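Community Spice and Pantry Garden, Ultbridge
Progress report to the Chamoun Fund
Prepared by Rehema Masanja

Hello again, and thanks for letting me send this one in my own words (the last form nearly finished me off!). Most of the news is good. The herb beds behind the Nollum building are planted up, the drying room has a working fan, and our cooking sessions are running every other week the way we told you they would.

We have 62 households signed up, up from 17 when your first payment came through in April. A lot of that is word of mouth, and a lot of it is the cilantro, which went so crazy over the summer that we were handing it out by the armful. Basil did fine. The fenugreek was slow, and I'd like to try it in the warmer bed next year before I give up on it. We lost most of the dill to aphids, and I should have caught that sooner. 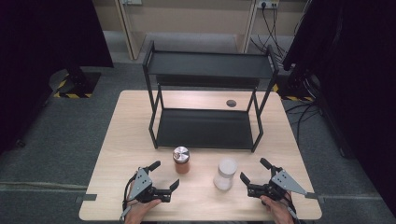
Storage has been the headache all season. Once you start drying herbs in any quantity you need somewhere to put them, and I had budgeted for jars and labels and completely forgotten about furniture. The big cupboard we priced came in way over what we had left on that line, so Mutua Odera and I have been looking at small stuff that can sit on a table and be moved when the room is needed for a class. A black metal shelf with two tiers is the sort of thing I mean, low enough to reach over and with open sides so people can find the cumin without unpacking everything. I'd like your okay to move $90 from printing to storage to cover a couple of those. We're hardly printing anything now that the recipes go out by email.

The cooking sessions are the part I'm happiest with. Mutua took over the teaching after the summer break and he is so much better at it than I was. He lets people smell everything first, then they cook, then they argue about salt. We've had two sessions on lentils, one on pickles, and a very loud one on flatbread that ran late and set off the smoke alarm. The alarm has since been moved farther from the stove, with the building manager's blessing.
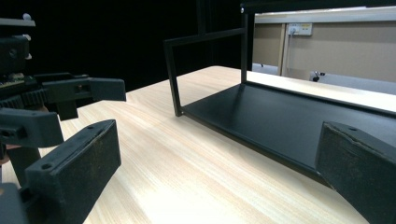
Page last changed: 20th October

On money, we're a little under where I expected to be. Seeds and soil came in cheap, the fan cost more than the quote, and the water bill for the beds still hasn't reached us. I've kept some back for it. The receipts are in the shared folder, apart from the one for the Pluller hose reel, and I'm chasing the store for a copy.

Over the winter we'll stay indoors and work through what we dried. I want to get the recipe collection into decent shape too. Right now half of it is in Mutua's notebook in handwriting only he can read, and he tends to leave out the oven temperature.

One question for you before the next payment: does the greenhouse plastic count as equipment or supplies? I've put it under supplies for now and can switch it if you'd like it the other way.

Rehema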